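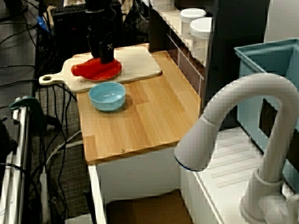 How I look after a butcher-block benchtop (and the boards that live on it)

I've had timber benches in two kitchens now, and I get asked about them more than anything else on this site. Mostly it's people who've fallen in love with the look and then had a mother-in-law tell them it'll be black with mould by March. It won't be! You do have to be a bit fussier than you would with stone, but the whole routine is a wipe every night and a proper oil a few times a year.

What you'll need

Food-safe mineral oil (mine's the Onden one, but any plain one from the hardware shop is fine)
A couple of soft cloths, one for washing and one for oiling
A small bowl for warm soapy water
A saucer or little plate to park the cloth on
Fine sandpaper, 240 grit or thereabouts
Half a lemon and some coarse salt
A screwdriver, for later

Step 1. Clear off more than you think you need to

I used to wipe round the toaster and call it done, and then wondered why there was a pale toaster-shaped patch. Move everything. If you've got a shelf along the back, that's the spot for your lidded tubs and jars so they're up off the timber. Anything you can't find a home for goes in a tub and out of the way until you've finished.

Step 2. The nightly wipe

Warm water, a tiny squirt of dish soap, cloth wrung out until it stops dripping. Go with the grain, long strokes, and don't forget the strip right beside the sink where all the splashes land. Then dry it with a tea towel straight away. Leaving it to air dry is how you end up with that grey fuzzy look around the tap.

When you put the cloth down, put it on the plate. I'm a bit of a bore about this one, especially with red cloths, which can let go of their dye the first few times they're used. I had a lovely pink smudge on the old bench for most of a winter (lesson learnt, and yes, it did sand out).

Step 3. Lift the stains

For tea, beetroot and whatever it is that turmeric does, sprinkle coarse salt on the mark and scrub it with the cut side of the lemon. Leave it for ten minutes, wipe it off and dry. If there's still a shadow, give it a very light sand with the grain and feather the edges out so you don't make a dip.

Step 4. Do the chopping boards while you're at it

Boards cop a lot more than the bench does, so mine get oiled every time the bench does and usually once in between. Wash both sides, even if you only ever cut on the one. A board that's wet on one face and dry on the other will cup on you, and then it rocks every time you slice an onion. If yours has a handle with a hole in it, hang it up to dry so the air gets to all of it. Otherwise stand it on its edge.

My friend Etenesh Tufa swears by walnut oil for hers and they do look gorgeous, but I'd skip it if you've got anyone with a nut allergy coming over.

Step 5. Oil it

The timber has to be bone dry, so I do this in the evening and leave it overnight. Pour a small puddle in the middle, spread it out with your clean cloth and keep going until the whole surface is shiny. Do the front edge too, and anywhere there's a seam between the strips. Seams drink it up! After half an hour, buff off whatever hasn't soaked in. If it feels tacky in the morning you've left too much on, so just buff it again.

Lay your oily cloth out flat outside to dry before you bin it. With mineral oil it's more about mess, but walnut, linseed and the other drying oils can heat up and catch fire if the rag's left scrunched up, so it's a good habit to have whichever one you use.

Step 6. Check the screws

Timber moves with the weather. Run your hand along the top and feel for any screw heads sitting proud, then nip them down gently. Don't go mad with it, as the top needs a little bit of give.

How often?

Brand new bench: once a week for the first month. After that I go by the water test. Flick a few drops on, and if they bead up you're right for a while. If they sink in and leave a dark spot, get the oil out.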